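Bin picking by remote control: where we are

The Adamczyk bin now has 300 guided grasps on record, all made by an operator steering the KUKA arm from the next desk.
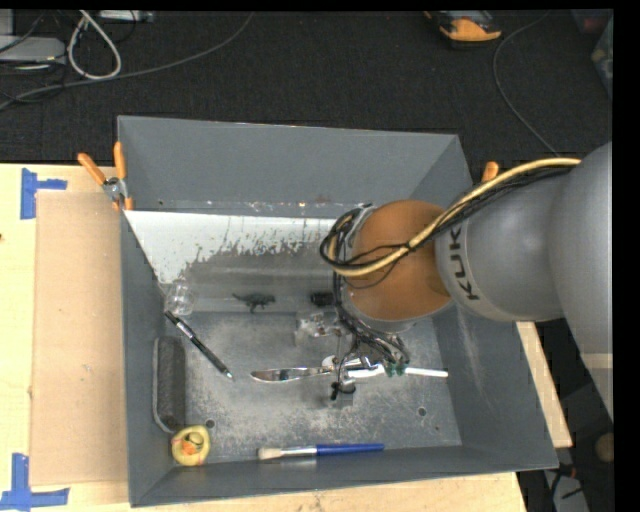

Yaw Tsikata thinks the count matters less than who is steering, and he wants at least 6 operators in the set before anyone trains on it. New people hesitate over flat things like a table knife, he says, and those slow approaches are worth keeping.

We agree, mostly. The target for October is 900 grasps, with the pen, the paintbrush and the rubber duck staying in the mix — soft and odd shapes still get too little time. Sessions run at the Pomance lab. To take a turn at the controls, put your name on the Hetura sign-up page.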